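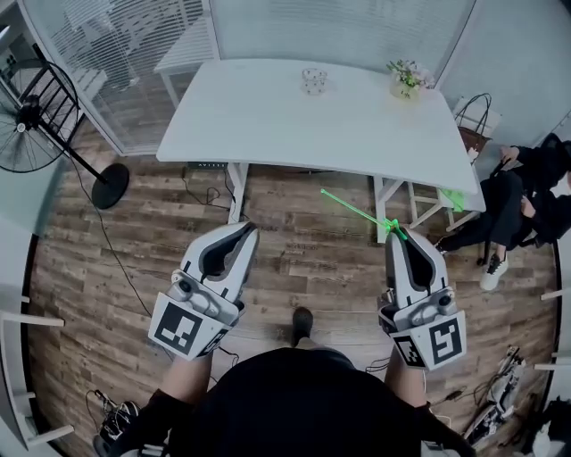 4. Comparing two finger sets on the hand-held grippers

Do this after section 3 (pairing). Same table, same objects for both sets, otherwise the numbers mean nothing.

Before you start
– Both grippers charged.
– Markers clean. Wipe with a dry cloth, no alcohol, it lifts the print.
– Trandex controller on, firmware 565 or later.

Steps

1. Fit set A to both grippers. Curved fingers, pads facing in. Hand-tighten, then a quarter turn with the key.

2. Open both jaws all the way. Hold them out in front of you, markers not covered by your sleeves or wrists.

3. Press and hold the side button until the Drutov app shows both hands. Only one showing? Tilt the other gripper until its marker gets picked up.

4. Zero the jaws. Close, wait for the beep, open. Do left first – the app expects it.

5. Pick and place the test object 15 times per hand. Something light, a small cup is fine. Normal speed, dont baby it.

6. Save the run as A. Swap to set B, repeat from step 2.

7. Open Compare. Look at slip and jaw gap. Ignore the grip score on the first run, it settles later.

NOTE: Jaw gap drifting more than 8 between runs means a loose finger. Retighten and redo the whole set, not just the bad picks.

NOTE: Sample limit is 3000 per run. After that it stops recording wihtout a warning.

CAUTION: Keep fingertips out of the hinge when closing. It pinches.

CAUTION: Cables on the floor – check where your feet are before stepping back.

Pads wear faster than fingers. Change them as a pair. Part list in section 9.

Noonan Grippers, Ala. | Contact support | Back to top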